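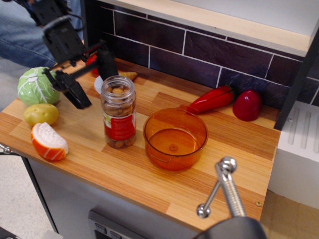 Slide 1. The play counter, with the cabbage, potato and salmon at the left and the jar next to the orange saucepan.

December
Speaker notes, Clallville Toy Library

A small kitchen: what to put on the counter and what to leave in the cupboard
Talk for play group leaders and toy library staff, Monday session, 40 minutes with questions

Opening (3 minutes)

Say good morning, check the back row can hear. Handouts are on the chair by the door. The toilets are through the double doors on the left.

I'm going to talk about play kitchens, and mostly about the bit on top. People who ring us for advice nearly always ask which kitchen to buy. They ask about height, whether the oven door opens, whether the tap turns. Those are fair questions and I'll take them at the end. But a kitchen gets set up once and the counter gets set up every morning, and the morning part is where groups run into trouble.

Our figures. Last year we had 1434 loans across everything. We own 676 pieces of play food, counted in the July stocktake. It's far too many and I'll come back to that.

The crowded counter (6 minutes)

When we opened the play corner we put all the food out in one big tub. Children tipped the tub. That was the game, and it took less than a minute. Then they walked off to the train table and an adult picked up food for a quarter of an hour.

We tried baskets next, sorted by type. Fruit in one, vegetables in another, meat and fish, bread and cakes. It looked good on the shelf. The children tipped the baskets.

Then we had a term when the storeroom was being painted and we could only get at one box. So there was one box of food on the counter for ten weeks. Children stayed longer at the kitchen that term than they had all year. They cooked things. They served them. They argued about whether you can put ice cream in soup. When the storeroom opened again we didn't go back to the tub.

Ask the room: how many pieces of food are out in your corner right now? Let a few people answer. Don't correct anyone.

What goes out (8 minutes)

We aim for a mix that a child could make a meal from, with one or two things that don't belong. A cabbage, a potato and a piece of salmon are dinner. Add a strawberry and an ice cream cone and you have afters, or you have a very odd stew, and both get made here most weeks.

Pick pieces that look different from each other. A pale green cabbage with white veins and a yellow potato can't be mistaken for one another, even by a two-year-old who is just learning the names. If you put out a lime, a green apple and a pear you'll spend the morning being the referee.

Colour helps with talking too. We keep two red vegetables out together on purpose, a long chilli and a round capsicum. "Pass me the red one" doesn't work. The child has to say the long one, or the pointy one, or the big one. Speech people who visit us like that pair and some of them have borrowed the idea for their own rooms.

Leave bare counter. I'd say half of it. Push the food to one end or along the wall and keep the middle clear for the pot. If every bit of bench is covered, the pot ends up on the floor and so does the cooking.

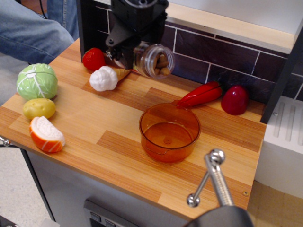

The other thing to think about is the mouth of whatever they're tipping from. A wide mouth lets everything go at once. A narrower neck makes the child tilt, wait, look, and tilt a bit more. I'd start with wide for the under-threes, with big pieces in it, and move to the narrower jar when they've got the hang of it.

Small contents need a word here, so slow down for this part. Anything small enough to swallow stays out of rooms with children under three, and out of any room where you know a child puts things in their mouth. We keep our small pieces in a lidded box on the high shelf and an adult brings them down. If you run a mixed-age group, use large blocks or big pompoms in the jar. Don't use real nuts, ever, whatever the ages. You can't know who is allergic and who is about to be collected by someone who is.

Check your own licensing rules as well. They differ from place to place and I'm not the person to quote them.

Pots you can see through (7 minutes)

We had metal pots for years. They're strong and they make a very good noise. The trouble is that once something goes in a metal pot it disappears for anyone sitting at the side, and a small child standing at a counter is very often at the side.

We changed over to see-through pots two years ago. The Ikska set is the one I like best for size. From a child's height you can watch the pieces land on the bottom. You can see if there's one left. You get "more" and "all gone" and "that one's stuck" without anyone prompting for it.

Coloured and see-through is good for another reason. Look at something pale through orange plastic and it changes. Older children notice this and start holding things up behind the pot. One group spent most of a wet morning on it and didn't cook anything.

Drawbacks, to be fair to the metal ones: plastic scratches, and scratched plastic goes cloudy. Wash by hand with a soft cloth. Ours have had two years and I'd expect to replace them next year. The handles are short on most sets, so for a child who needs a better grip, wrap the handle with cloth tape.

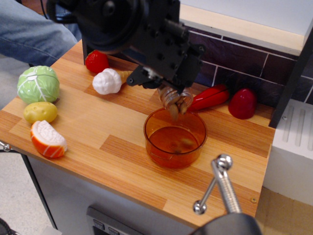
Filling and emptying (7 minutes)

This is what children do with a jar and a pot if you leave them alone with both. In, out, in again. Adults find it dull and try to move them along to making a meal. Leave it. They'll get to the meal.

Some things that make it go better:

Only part-fill the jar. A third is plenty. A full jar goes everywhere.

Have the pot bigger across than the jar, by a good margin. If the two are close to the same width, half the pieces land on the bench and the child thinks they've done it wrong.

Put the pot down on the counter and leave it there. Holding the pot in one hand and pouring with the other is a much harder job. It comes later.

Let them miss. Put a tray underneath if you can't stand it.

Don't pick up for them straight away. Picking up small pieces and dropping them back in the jar is as good a job as the pouring, and many children like it better.
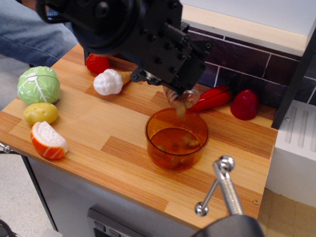

Slide 4. Mid-pour, from the jar into the orange pot.

Give people a moment to look, then ask what they'd hear in their own room at this point. Someone usually says "too fast". Someone else says "it's spilling". Write both up. Then ask what else could be said that isn't a warning. We've had "it's raining", "dinner's ready", "there's one at the edge". Words about what the stuff is doing are more use than words about being careful.

If the group is quiet, skip this and go on to storage.

Storage and swapping (5 minutes)

Back to the 676 pieces. We now split them into 17 boxes. Each box is one counter's worth. One goes out, and it stays out for a fortnight. After that it goes back and the next one comes down. Members can borrow a box the same way they borrow a puzzle.

Label the box on the short end, because that's the end you see on the shelf. Write the contents on the inside of the lid. Photograph the set and tape the photo in too, so whoever packs up can match by eye.

Put at least one old favourite in every box. We put a cabbage in nearly all of them. We had a lot of cabbages.

Broken pieces go in the bin. Halves that no longer join go in the bin. I know it's hard.

Money (2 minutes)

The grant we got for the play corner was 3000 dollars. Most of that went on the kitchen unit, the shelving and the boxes. The food cost us very little, as nearly all of it was given. If you're starting with nothing, ask families before you buy. Play food is the first thing people are glad to see the back of.

The Gernevton catalogue has spare taps and door hinges, which are hard to find elsewhere. Từ does a decent set of vegetables if you need to fill gaps. Both are on the handout.

Questions (whatever is left)

Likely ones:

Height of the counter. Child's elbow or a little under. If you have a range of ages, go with the shorter ones and let the big ones bend.

Real pots and pans? Yes, small ones, no glass.

Does the tap need to run? No. Children make the noise themselves.

Water in the pot? Outside, in warm weather. Keep the wood-look counters dry, the joins swell.

How do you stop the food going to the train table? We don't. It comes back at pack-up on the train.

Collect the spare handouts and the sign-in sheet. Projector remote goes back to the front desk.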